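Parking Lot and Grounds Maintenance Worker - Lernunitz Property Services

Location: Jurnevdale, with some work at our Lirnside sites
Hours: Part time, four evenings a week, 5:30 p.m. to 10 p.m.
Reports to: Maricruz Esquivel, Grounds Supervisor

Lernunitz Property Services looks after parking lots, loading areas and walkways for offices and small shopping centers in Jurnevdale and Lirnside. We are hiring two people to join the evening crew. The largest site on the route is the Barajas center, which has 270 parking spaces and a covered loading area at the back.

Most of the work is done on foot after the stores close. You will sweep and pick up litter, empty outdoor trash cans, clear drains, repaint worn lines and curbs, and report cracks, broken signs and lights that are out. Line painting is done from April through October when the surface is dry. In winter the crew shovels and salts walkways, and shifts may start earlier on snow days.

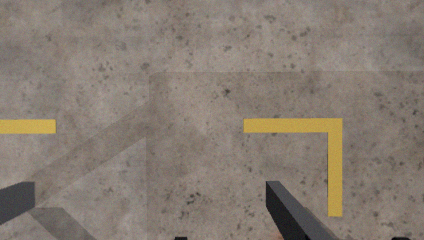
You do not need painting experience. New crew members work alongside Crescencio Contreras for the first two weeks and learn how to measure a layout, set up cones and clean the equipment. Training is paid at the full rate.

You will need:
A valid driver's license
To be able to lift 50 pounds and stand or walk for a full shift
To be comfortable working outdoors in heat, cold and light rain
Your own work boots - we supply gloves, vests and rain gear

Experience with a walk-behind sweeper or a snow blower is helpful. Spanish is also useful, as much of the crew speaks it.

Pay is $21.50 an hour, paid every other Friday. Part-time staff earn paid sick leave from the first day and vacation time after 90 days. Two daytime positions are expected to open in December, and evening crew members may apply for them first.

To apply, send a resume or a short note about your past work to Soledad Rosales in the Jurnevdale office, or stop by the front desk and fill out a form. Please include a phone number and the evenings you can work. Applications are open from 24 April 2026 until both positions are filled.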